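Grevutix Privat – Software zum Verpixeln von Gesichtern

Grevutix Privat von Fletar macht Gesichter und Autokennzeichen in Ihren Fotos unkenntlich, bevor Sie die Bilder veröffentlichen. Das Programm läuft nur auf Ihrem Rechner, es werden keine Aufnahmen an uns geschickt. 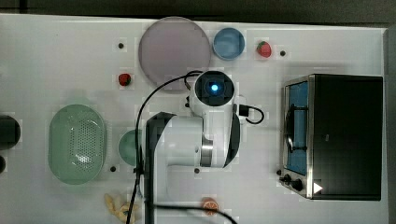

Die Suche nach Gesichtern startet automatisch, sobald ein Ordner geöffnet wird. Jeder Fund bekommt einen Rahmen, den Sie verschieben oder löschen können. Auch Gegenstände lassen sich von Hand markieren, zum Beispiel der runde Teller oder eine der roten Spielzeug-Erdbeeren auf dem weißen Tisch. Die Unschärfe ist in 20 Stufen einstellbar.
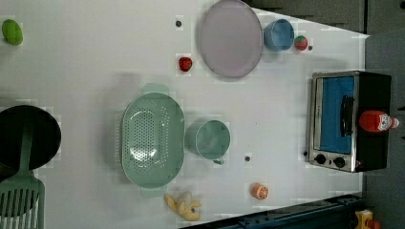
Beim Export werden Ort und Gerätedaten aus der Datei entfernt – auf Wunsch bleibt das Datum erhalten. Eine biometrische Datenbank wird nicht angelegt.

Lizenz für einen Arbeitsplatz: 66 Euro
Artikelnummer: 3918
Version vom 26.04.2024

Fragen zur Installation beantwortet Nam-gil Joo in unserem Büro in Geltov, auf Deutsch oder Englisch. Das nächste Update erscheint im Mai und ist für Kunden kostenlos.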